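Comeretti Two-Slot Toaster
Section 3: Setting up and daily use

3.1 Choosing the place

Put the toaster on a flat, dry table or worktop. The surface should be easy to wipe, as crumbs will fall near the toaster also when you work carefully.

1. Remove all packing material from the outside and look into both slots. Nothing should be left inside.
2. Keep a free space of 25 cm on each side, and do not put the toaster under a shelf or near a curtain.
3. Lead the power cord away from the back, so that it does not cross the place where you will put the plate or tray.
4. Lay a tray next to the toaster for the finished bread. Any flat tray with a raised rim is suitable. The Ostar tray from our accessory list is sold separately.

CAUTION: The metal parts around the slots become very hot. Do not lay a cloth, a bag or the tray itself on top of the toaster.
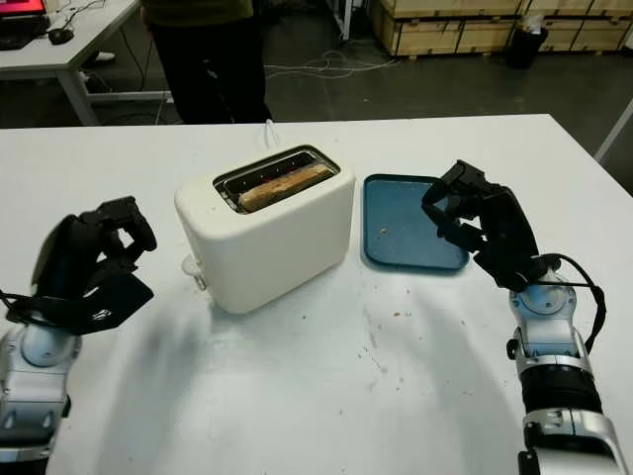
Fig. 3-1. Toaster with the tray at its side, bread in the slot.

3.2 Before the first toasting

The first heating is done without bread. A light smell is normal and will go away.

1. Open a window.
2. Connect the plug to the wall socket.
3. Set the browning to the highest position and press the lever down until it stays.
4. Wait until the lever comes up, then let the toaster cool down fully.
5. Repeat one more time.

Note: If the toaster is not connected to power, the lever will not stay down. This is not a fault.

3.3 Toasting bread

1. Place one slice in each slot. One slice alone is also allowed, and it may go in either slot.
2. Choose the browning. We recommend to begin with position 3 and change it after you have seen the result.
3. Press the lever down.
4. When the bread comes up, wait a short moment and take it out by the upper crust. Small bread can be lifted a little more with the lever.
5. Put the toast on the tray. Do not pile the slices while they are hot – they become soft.

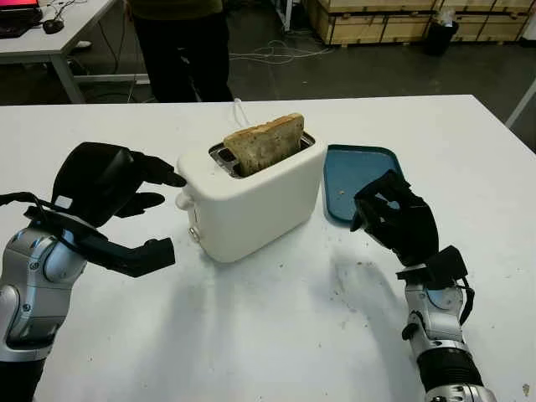

Fig. 3-2. One slice in the left slot, right slot free.

Note: Dry bread becomes brown faster than fresh bread. For bread from the day before, choose one position lower.

CAUTION: Never put a knife, a fork or other metal object in the slots. If a slice is stuck, pull out the plug first, let the toaster cool, and then free the slice with a wooden stick.

Do not toast bread which has butter, sugar or cheese on it. The fat can drip down on the heating wires and begin to burn.

3.4 After use

1. Pull out the plug. Hold the plug itself and not the cord.
2. Wait until the toaster is cold.
3. Empty the crumbs over a sink or a bin, and wipe the outside with a damp cloth.
4. Shake the crumbs from the tray and wash it by hand.
5. Wipe the table, also behind the toaster. 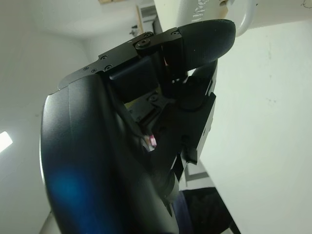 With daily use, empty the crumbs once a week. Old crumbs make smoke and give the bread a bitter taste. Do not use steel wool or strong powder on the outside, and never hold the toaster under water.

If you put the toaster away in a cupboard, roll the cord loosely and do not wind it around a warm housing.

Spare parts are ordered from Barasa Service, Trollton. Please give the part number 447 for the lever knob.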